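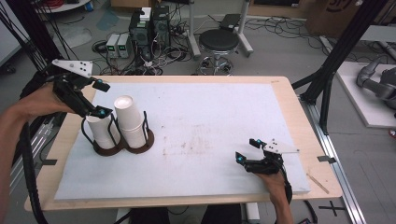 jamila_marikar
Two stacks is the way to go, I'm with you there! But I'd flip them. Rim down keeps the dust out, sure, and then everybody pinches the base and pulls up three cups at once. We ran ours rim up in the break room for most of November and the grabbing got so much cleaner.

cupsandsaucerless
Rim up and open to the air? In a shared room? No thank you. I love a tidy coffee corner as much as anyone here but I don't want to drink whatever floated in overnight.

ruwan_mridha
OP here. Thanks for all the replies, I did not expect this many people to care about paper cup holders and I'm thrilled. To catch everyone up: I'm setting up the coffee table at Grasside and I want the cups in one of those double ring holders, dark brown base, wire rings up top. Mine are upside down because that's how I've always done it. What I can't settle is how high to go. A short stack looks neat, but it's gone by ten. A tall one starts leaning on me.

Also the order is 475 cups at a time, so whatever doesn't go in the rings lives in a box under the sink.

pennywhistle_pete
Keep them short and refill more. A leaning stack is a stack on the floor, sooner or later. The wire rings only hold the bottom bit, so all that height above is on its own.

jamila_marikar
Pete, who is doing all this refilling though? I'd go tall on one side and short on the other. People take from the short one first (no idea why, they just do at our place) and the tall one is your reserve. When the short side runs out you lift half of the tall one over. Takes two seconds and I get a silly amount of joy out of it.

pennywhistle_pete
Fair, I do the refilling, so I suppose I'm biased. Still say tall is asking for trouble on a table people bump into.

ruwan_mridha
Ooh, tall and short, I like that a lot. Trying it tomorrow.

Second question while I have you all. What do you put under the holder? I've been using a pale foam mat and I really like how quiet it is when you set things down, but coffee marks show up on it like crazy. I tried dish soap and a soft brush on one and it came up nearly clean, except for a couple of brownish spots.

cupsandsaucerless
Baking soda paste, leave it on for an hour, wipe with a damp cloth. Do NOT scrub foam with the rough side of a sponge, it pills and then holds every stain after that. Ask me how many mats I went through!

kincombe_kitchen
Or get a dark mat and stop worrying. Ours at Kincombe is charcoal and I wipe it down when I remember to.

jamila_marikar
But then you never see the spills, and you put your sleeve in one. Light mat, every time. I'd trim it so you have a bit of bare tabletop showing around the outside, it looks nicer and the crumbs don't collect along the edge.

kincombe_kitchen
We'll have to disagree on the sleeves, haha. Trimming is a good tip though.

samar2152
Late question from me, does anybody keep the stir sticks in the same holder? I end up finding them all over the table.

ruwan_mridha
Samar, separate jar! I tried tucking them in next to the cups and every time someone took a cup a stick came flying out. A short wide glass works great, the tall ones tip.

samar2152
Jar it is. I've got an old jam one that should do.

cupsandsaucerless
Wash the label off first, hot water and a bit of cooking oil for the glue. And Ruwan, report back on the tall side. My money's still on rim down, by the way.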